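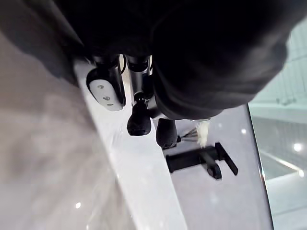
Small brush with a white tuft, in the bathroom.

The small bathroom, Cinditz flat
Pictures and notes by Irena Wilczyńska
29 Nov 2022

The bathroom was the last room on the list and the one most people asked about after the kitchen gallery went up in October. It is a compact room and has to hold a vanity, a washing machine and everything that goes with both. The pictures are few and the notes are longer than usual, mostly to answer questions about the layout and the cleaning.

The brush in the first picture has a fluffy white tuft and a short metal band at the neck. It is used for dusting: along the rim of the basin, into the corners, round the hinges of the cabinet. I keep it for dry work only. Once bristles like these have been used with cleaner they clump together and leave streaks, so anything wet is done with a cloth.

The counter is grey marble with a pale vein. The offcut came from the Hemmin yard and cost 847 with the cutting, which was less than the first quote I had for a new piece. It shows water marks more than I expected. I wipe it down every evening with a barely damp cloth and dry it straight after, and I don't let vinegar or limescale remover anywhere near it. Soap goes in a dish.

The basin is a plain white rectangle, set under the counter. An undermount basin makes it easy to push crumbs and dust straight in, but the join underneath needs looking at now and then. I resealed it once, in October, and left it 24 hours before running the tap.
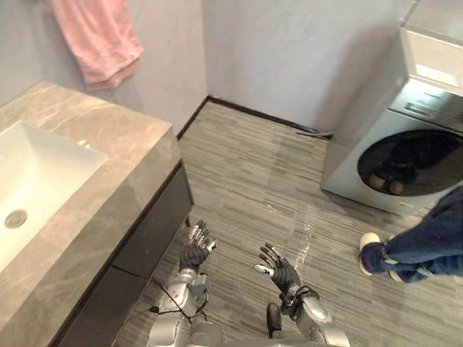
Getting the washing machine in was the hard part. The first plan had it in the kitchen, but that would have meant giving up a cupboard, and the kitchen is short of those already. It went in the bathroom corner instead, across from the vanity. We measured the room three times before ordering and still had to take the door off its hinges on delivery day. The delivery, the new hose and the plumber's visit came to 1,014 in all.

Leave the machine door open a little after a wash if there is space for it. The rubber seal wants a wipe as well, especially the fold at the bottom where fluff collects. Most of our washes are at 40 degrees, and I run an empty one hotter every few weeks.

The floor is tile with a grey wood look. I was against it at first and wanted plain white, but the grey is much more forgiving of dust. It was laid by a fitter from Kerach, who also did the hall. A soft broom first, then a flat mop wrung out well. The gap between the washing machine and the wall is the place where small things end up – socks, bits of packaging, pegs – and I go over it with a long handle when I do the rest of the floor.

The walls are pale grey and smooth. The dark baseboard was chosen to go with the vanity front. It hides scuffs but shows every speck of washing powder, so it gets the dusting brush too.

Towels are the only colour in the room. The pink ones are from Drevetti and have been washed roughly 100 times by now. They hang next to the vanity within easy reach of the basin, and the spares live in the bedroom.

The hall is next, once the shelves are up.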